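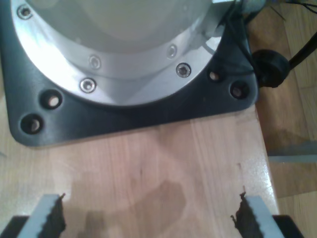 October 11, 2023. Drift on the Olley arm, again. The students' explanation this week is the wrist calibration, last week it was the lighting, and in May it was the gripper pads. I don't believe any of the three until somebody has ruled out the base. The holes at the near corners of the plate have no screws in them, you can see tabletop straight through, so along that side the plate is sitting on the wood by its own weight and whatever the clamp at the back is doing for it. The socket heads on the flange only hold the arm to the plate. They say nothing about the plate and the table.

Kirsten's view, for the record, is that the clamp is plenty and that I am worrying about furniture. Her argument is that the arm is light, the payload is a wooden peg, and the slow program never drifts. All true. But the slow program isn't the one we're entering at Piltstead.

What we know, as opposed to what's been said in the group chat:

Slow program, 90 picks, no misses. Run by Kirsten Hauksdóttir, I watched most of it.

Fast program, 90 picks, 7 misses. All of them in the second half. Lærke ran this one and wrote down the pick number each time, bless her, so for once we have an actual record. The misses bunch up toward the end. If this was lighting I'd expect them to be scattered, or to follow someone walking past the window.

Fast program again after re-homing, without touching anything else: misses started immediately. I think this matters more than the count. Homing puts the joints back where they believe they are. If the error was in the joints, homing should have helped at least a little. It did nothing. Lærke Oddsson's note in the margin of the run sheet says "homing = no change??" with the two question marks and I'd like those question marks to get more attention than they've had.

The Stougaard group (the two benches by the sink who named their software after a street, don't ask me) have a correction script. It looks at where the last few picks landed and nudges the target to match. They demonstrated it and yes, the misses went away. I'm not impressed. A script that follows the error will hide a sliding base until the base has slid far enough to put the far tray out of reach, and then it'll fail in front of the judges with no warning. Also their demonstration was 30-odd picks, they stopped when it looked good, and there's no log file. I asked for one. I was told it "wasn't saving that day."

I do want to be fair to the script. It's tidy code and the filtering is sensible. It may well be worth having once the mechanical side is settled. Leave it switched off until then, please. Off, with the flag in the config, and not commented out on one laptop and live on the other.

Things I'd want checked before anybody edits another offset:

Pencil line along the front edge of the plate and down the side by the connector. Run the fast program. Look at the line. It takes a minute and nobody has done it, me included.

Cable. The thick one goes away from the connector toward the edge of the table and I don't trust how much pull is in it when the arm swings to the far tray. Run once with extra slack taped to the tabletop. Tape it, don't hold it. Last time someone held it and then told me the arm was fine "when supported."

Thin wires over the corner of the plate. Probably harmless. I'd still move them, mostly so that when they do get snagged we don't spend an evening arguing about software.

Fingers. Kirsten says the jaws close off center when they're cold. Possible. But an off-center jaw would be off center from pick one, and our first forty picks are good. Somebody can measure it if they like, I won't.

Dial indicator: the Tendbridge lab downstairs has one with a magnetic foot. The table is wood so the magnet is useless and it'll need a steel block under it. Put the indicator on its own stand off the table. If it stands on the same tabletop and the whole table rocks we'll read zero and congratulate ourselves.

On screwing it down. We're allowed to put holes in this table, I asked. I haven't done it, and the reason is that the minute it's screwed down the drift will stop or it won't, and if it stops everyone will write "fixed by bolting base" in the report without a single measurement of how much it moved. The report is half the marks for the students taking this for credit. I'd like one number before the drill comes out. If the plate creeps 2 mm over a fast run, that covers the misses by itself, going by the slack we have around a peg in the jaws. If it doesn't move at all then I'm wrong, and I'll say so here, and Kirsten can have the calibration routine she's been asking for.

Later, same evening.

Pencil line drawn. Fast program, the full run. The plate moved. Not evenly either, it turned a little, with the side near the connector going further than the other. I make it just under the 2 mm but I was using a steel rule and a phone flashlight, so I'm not putting that in the report as a measurement. Misses started in about the same part of the run as before.

Turning makes sense if the clamp is acting as a pivot. It also makes the correction script look worse, because a rotation isn't a fixed nudge. The far tray gets more error than the near one. I'd guess (guess!) that if we go back through Lærke's sheet the misses are mostly far tray. She wrote down pick numbers and the trays alternate in a known order so it can be worked out. Not tonight.

Second run with the cable slacked and taped: moved less. One run. I'm not concluding anything from one run and I'd ask the Stougaard bench not to either, they were already typing.

Kirsten looked at the pencil line and said it could have been bumped. Fine. Reset the plate to the line, rope off the bench with a chair, do it again. That's a reasonable objection and it's cheap to answer.

For whoever opens up first next time: the encoder log is set to stop at 2000 lines and a fast run goes over that, so the last picks aren't in it. Those are the ones we want. Raise the limit before you start. I noticed this after the run, naturally.

Screws for the plate are in the drawer under the vise, correct thread for wood, heads match the countersinks. Please leave them in the drawer until the indicator run is done.

Still open: tray order vs. miss list (Lærke), indicator and steel block from downstairs (me), log limit (anyone), repeat of the pencil test with Kirsten watching the whole thing.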